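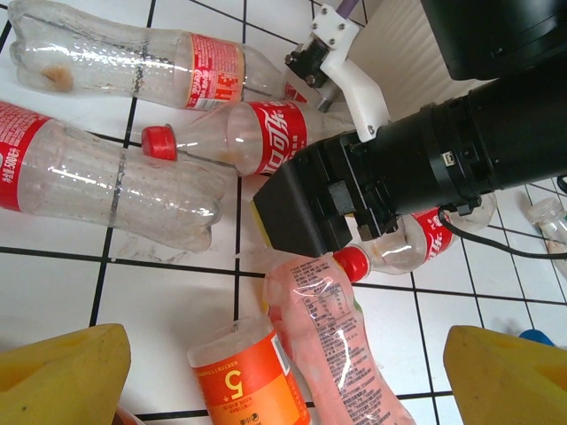
The Woman Who Writes the Last Page
By Elikem Sulemana

Fereshteh Mirzaei keeps her notebooks on a shelf above the kitchen table. There are 258 obituaries in them, all written by hand first and typed later, for families in Herrera and the farms to the north.

She began with her own father. The newspaper had sent a form with blank lines for church, clubs and survivors, and she could not make him fit. He repaired clocks and was 83. "The form wanted to know his lodge," she told me. "He had no lodge. He had clocks."

Now families come to her in the first days, often with a box of papers. She asks for two hours. She wants to know what the person cooked, which songs they could not stand, who they called when the car broke down. In October she wrote for Nii Gyamfi, who ran the ferry office until he was 80, and his sisters argued for a whole evening over the spelling of his nickname. Both spellings were printed.

She does not write "passed away" unless the family asks. She also leaves out the illness, mostly - people have heard enough of it by then.

Refilwe Visser, whose husband died last winter, still carries the clipping in her purse. The fold has gone soft and one line is hard to read now, but she knows it by heart.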